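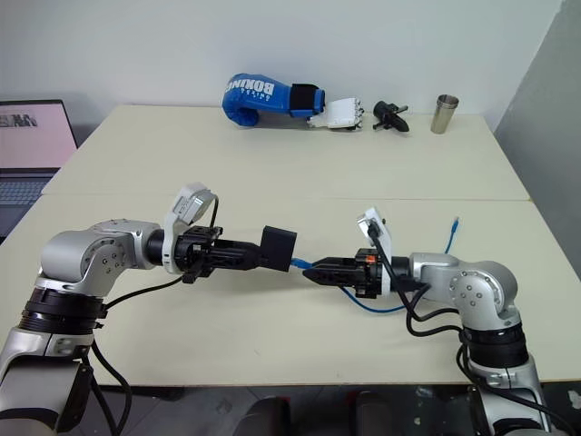
Gripper trial catch-up - minutes

Present: Raimonds Avotiņš, Fotini Pappas, Thắng Đinh, Myung-ja Ahn, and me (Gintarė Jaunzems) typing as fast as I can. Started at 2:15, once Thắng found the key to the small room.

1. Last month's actions
All done except mine. I still owe Fotini the Serner quote, sorry Fotini!

2. Blue cable and black box
This is the job we're judging both finger sets on: left arm has the box, right arm has the connector end, and we want them to meet in the middle. Raimonds has logged 40 tries with the Serner fingers and wants the same again with the Orico ones before anyone picks a favourite. Fair enough. I said I already had a favourite (Orico, the tips feel more precise) and was told that doesn't go in the log, so I'm putting it here.
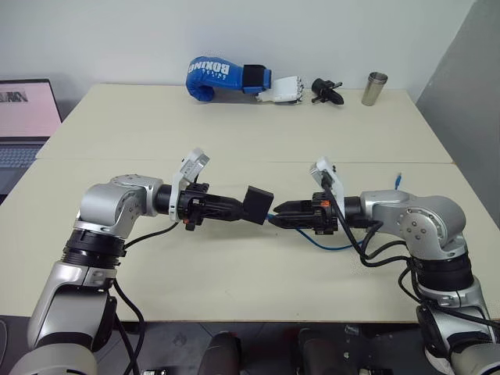 Myung-ja asked if we could slow the right arm down for the last bit of the approach. Thắng reckons the speed is fine and it's the angle of the box that throws things out - if the left side grabs it a touch crooked, the right side has no hope. We went back and forth on this for ages. Agreed to try a fresh grasp first and leave the speed alone until December.

3. Wrist cameras
Both brackets stay at their current tilt. Fotini would like the colour balance matched left and right, and she'll do it herself if someone shows her the Urgate menu again. Thắng will.

4. Money
Spare fingers come to $1466 for the set. Raimonds winced but said yes. Delivery is five weeks, so I'm ordering today.

5. Other business
Log files need sensible names, please. "test new FINAL" is on there twice and I know who you are, Thắng.

Wrapped up after nearly 90 minutes. Same time next month, and Myung-ja is doing the minutes.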